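About Lorer

Lorer sets up and looks after one kind of machine: a mobile robot with a telescoping arm that works in ordinary rooms. We started in Flasulholm and now have a second workshop in Revanstead. Customers send us the settings for their machine, and we run them in simulated homes before we touch the hardware.

We have 159 machines under service contract. Each one has its own file with the arm lengths, camera angles, joint limits and every part we have replaced. If the same fault comes back, the file tells us what was done last time.

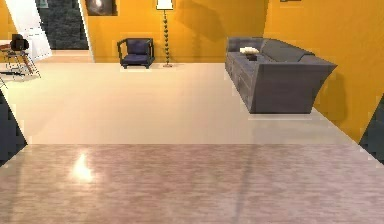 Setup begins with the base. We check that it drives straight, stops where it should and turns without drifting, and we do it across more than one kind of floor. The simulated living room has a streaked, mottled floor that meets a plain cream one at a straight seam, and a new drive setting has to cross that line several times before we sign it off. Seats and lamps stay where they are between runs, so two runs can be compared.

The arm comes next. We extend it one segment at a time, note the reach at each stop, and then check the wrist and the gripper with nothing in the fingers. The small square marker at the wrist is used to line up the camera with the arm. A full setup takes 14 checks, and a machine that fails one goes back to the first.
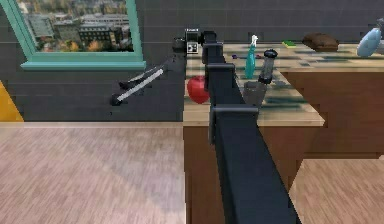

Vukčević wrote to us after a wrist repair that we should have sent the new joint limits along with the machine, and that finding them later took most of a morning. We now print them on the service sheet.

Repairs are done in Revanstead. Both workshops close for the last week of December. To book a service, send us the serial number and a short note on what the machine is doing wrong.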